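Answers for people who use the laundry room at the Woltby building. For lockers and parcels, see the Idport page.

# Laundry Room FAQ

## When is the room open?

From 7 in the morning until 10 at night, every day except Thursday, when it opens at noon after the weekly cleaning. Your door fob works the lock. A load that is still running at closing time will finish, and you can pick it up the next morning.

## How do I pay?

Load money onto a laundry card at the Qureshi Hardware counter across the street. Cards are good in all of our buildings. Refunds for failed cycles go back onto the card within a week.

## How do I clean the outside of a front loader?
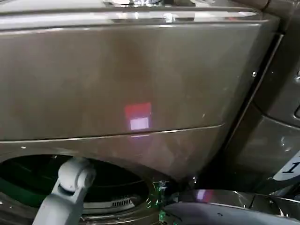

Use a damp microfiber cloth and a drop of dish soap, then dry with a second cloth. Don't use scouring powder or glass cleaner with ammonia. Graphite finishes need doing more often than white ones, and faint smudges and small pale specks like the ones on this front panel are easiest to find when a light is reflecting off it. Wipe along the seam too. Lint and detergent dust collect there.

## How full can I fill the drum?

Leave a hand's width of space above dry clothes. Towels and jeans take up more room once they are wet, so go lighter with those. Comforters wider than 80 inches should go to a laundromat with larger machines.

## Which detergent should I use?

Any liquid or powder marked HE. Two tablespoons is enough for a normal load. If you see suds on the door glass at the end of the cycle, run a rinse and use less next time. We sell Brekis unscented powder at the office, but you don't have to buy it from us.

## I left something behind. Where is it?

Small items are kept at the office for two weeks. Check these places first:

- Inside the drum, up against the back
- The fold of the rubber door seal
- The floor beside the machines
- Along the base of the white wall with the black lettering
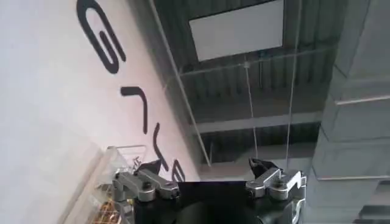

## Why does the drum smell musty?

Water left in the seal is the usual cause. Wipe the seal after your last load and leave the door open. Once a month we run each washer empty on its hottest setting. If one smells before then, tell us which machine it is.

## What should I check inside before I start?

Look for coins, tissues and socks from the last load. The inside is dark, so use your phone light. Run a finger over any slotted parts and pull off lint or threads. 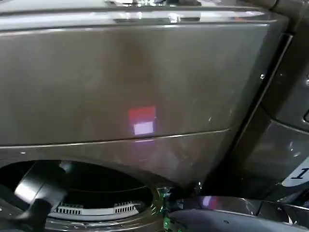
*Door opening and drum, with the slotted vents low inside.*

## Who do I call about a leak or an error code?

Call the office at extension 184. Leave the machine off and write down the code before you unplug anything.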